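Re: [dumcombe-quilters] printed grid cloth as a backing?
83 views · 9 replies · 4 shares

Meenakshi Joshi wrote:
> I've fallen for one of those Mondrian prints, the thick black lines with
> red, blue and yellow, and I'd love to put it behind the Wirley quilt. Has
> anyone had one spread out flat? I worry that the blocks are too big and
> that it will shout.

Dear Meenakshi, and everybody else who is still stitching at this hour,

Oh, do it! I went through all of this with my Kan throw, and I'm so glad I didn't talk myself out of it. Yes, the blocks are big, and no two neighbors seem to match in size, but the off-white ones give your eye somewhere to rest — I'd forgotten how much they help until I saw one laid out again. The trouble is squaring it up. Those black lines will show every wobble, so baste along them, and please don't trust the cut edge. I did, and I unpicked for eight evenings (with a lot of tea).

Have a look at the same sort of print lying on a worktable. I rather like it turned on the diagonal, and you might try your Fladar blocks that way too.

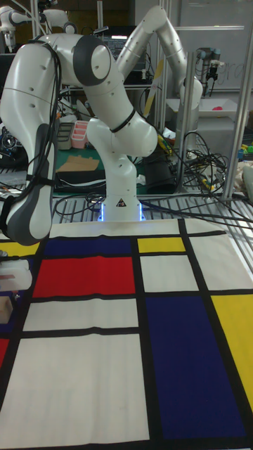
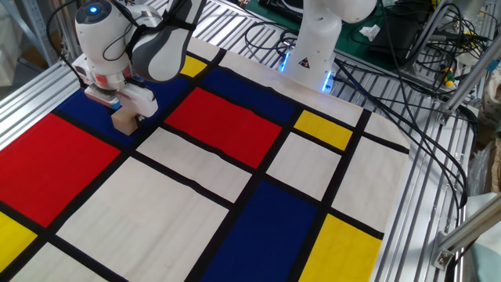 Red, blue, yellow and white between the black lines, in both photos.

Share (4) · Comments (9)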